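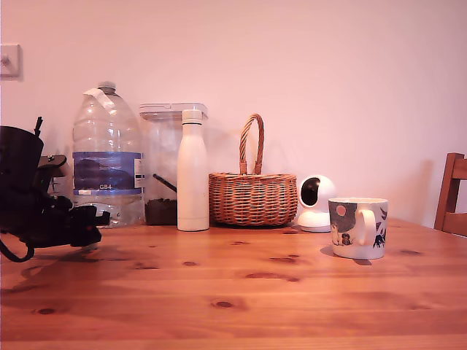 Fig. 1. Back row of objects, Rekaleo table task.

Lab 7: Grasping a Small Cup
Solville Robotics Course, Unit 3

Clear the front of the table before homing the arm. Objects in the back row are obstacles and are not to be grasped.

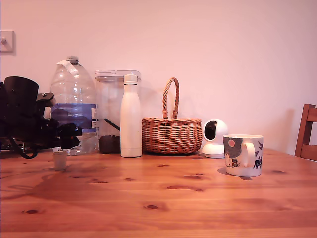 Set the control loop to 1000 Hz. Log every attempt, including aborted ones.

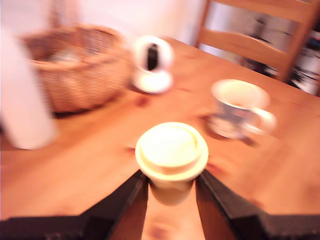 Grip force is limited in software. Start at 22 percent and raise it in small steps. A lidded cup held between the two fingers should keep its shape. 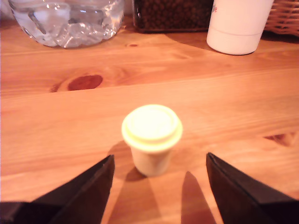 Reports are due in March. Minimum 19 logged attempts.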